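Chapter 6
Closing on a Rim

I spent my first April at Wollovstead trying to write one function, and its name was grasp(). One function! I figured the planner would hand me a pose, I'd close the fingers, and we'd all go to lunch. Well, 300 lines later I had a pile of special cases and a lot more respect for baskets.

A basket has no handle, so the part you want is the rim, and the rim is a thin curve in space. Your perception code has to find that curve, pick a point on it, and give the planner an approach that puts one finger on each side of the wall.

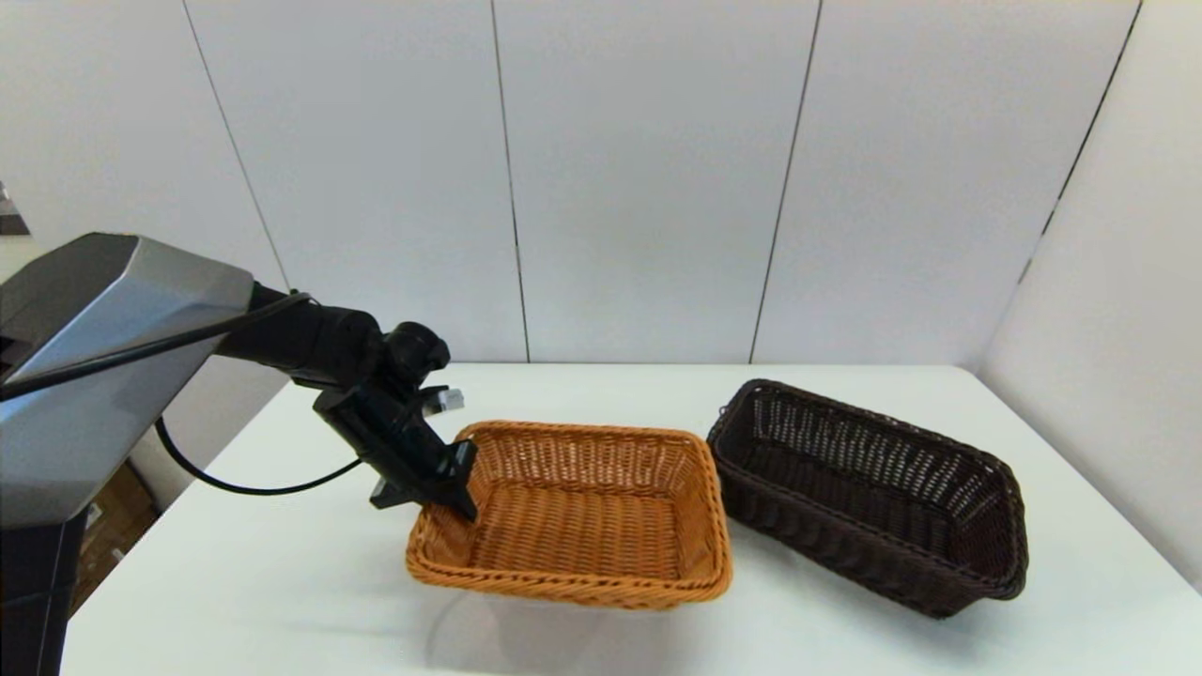 Figure 6.1 Fingers on either side of the rim, orange-brown basket.

Sajib Wijesinghe, who wrote the first version of our Parri planner, treated the rim as a flat rectangle. Please don't do that -- woven rims dip and bulge, and rounded corners will wreck your surface normals. We'll fit a closed spline in Section 6.2 and sample it at 97 points. Then we'll move on to nested baskets, where there are two rims to tell apart and the depth data gets messy.
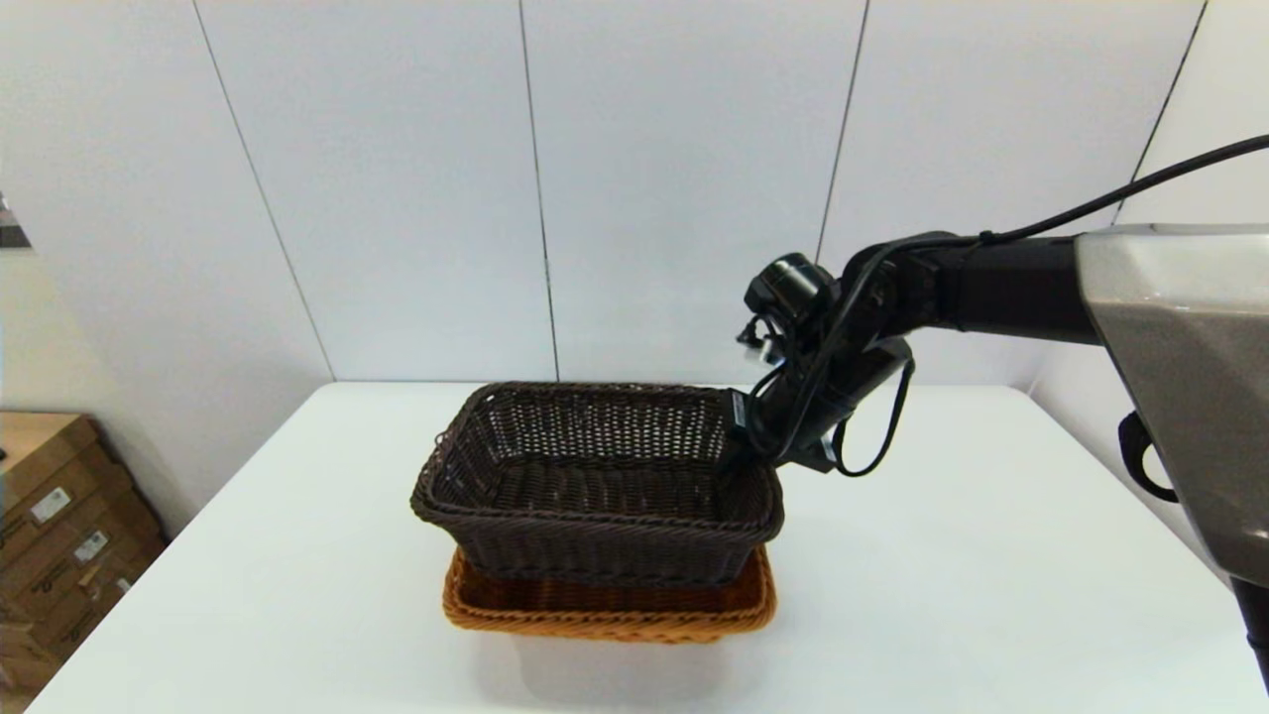
Should the planner choose the grasp point before it checks the arm's reach?
Sample first, then drop every point the arm can't reach, and score only what's left.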